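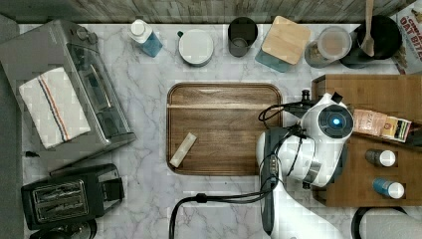

How often does oiled wood in a household kitchen need to be oiled again?
The interval depends mainly on how often the surface is wiped with detergent, and for the kitchens in this study it fell between two and 12 months.

4. Wear of oiled wood under routine cleaning

4.1 Materials and cleaning cycle

Two oils were compared. Ziruvell is a hardening oil sold for furniture and worktops; the control was a plain linseed oil without driers. Both were applied to planed beech and oak panels in two coats, with the surplus wiped off after 20 minutes. The panels were left to cure at room temperature before any testing began.

One cleaning cycle consisted of a single pass with a damp cotton cloth carrying diluted Stanex, a second pass with plain water, and drying in still air. Each panel received 200 cycles. Water uptake was measured before the first cycle and again after every 20 cycles by placing a fixed volume of water on the surface under a glass cover and weighing the panel once the remaining water had been blotted away. Gloss was read along and across the grain at the same points each time.

Household data were collected in the Dong district, where 20 kitchens were visited in October and again at the end of the trial. Residents kept to their own cleaning habits and recorded them on a sheet left in the kitchen. Objects in daily use, such as trays and chopping boards, were treated as a separate group from fixed surfaces such as doors and drawer fronts, as they are lifted, stacked and sometimes left in standing water.

4.2 Areas close to metal fittings

Wear on cupboard doors was not even. Loss of oil was greatest where hands touched the wood next to a fitting and where the cloth could not be moved freely. With a rod handle held off the wood on a short post (Figure 6), the cloth tends to be drawn along the rod, and detergent collects at the rim of the mounting base. Flat plates set flush with the door did not produce the same pattern, although the wood above them darkened sooner.

Figure 6. Rod handle in a dark bronze finish, with its mounting base on a wooden surface.

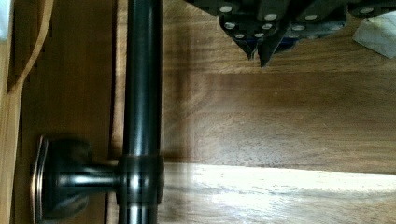 Water uptake near the base was therefore recorded apart from uptake in the middle of the panel. On the laboratory panels the two values stayed close together for the first part of the test and then drew apart, with the larger difference on oak. The linseed control showed this earlier than Ziruvell. End grain was sealed with wax throughout and does not enter into the comparison.

In the household group the same order was found, but the spread between kitchens was wide. Kitchens in which undiluted cleaner was used directly on the door could not be separated from those in which doors were washed more often, because the record sheets did not ask about dilution. A revised sheet has been prepared by Musirance for the second stage.

4.3 Colour change

Colour was read with a hand-held meter under a closed hood. Beech moved towards yellow under both oils. Oak changed less, apart from small grey marks beside steel screws, which were left out of the averages and are listed separately in the appendix. Readings taken within 12 mm of a fitting were also left out, as the meter head could not be laid flat there.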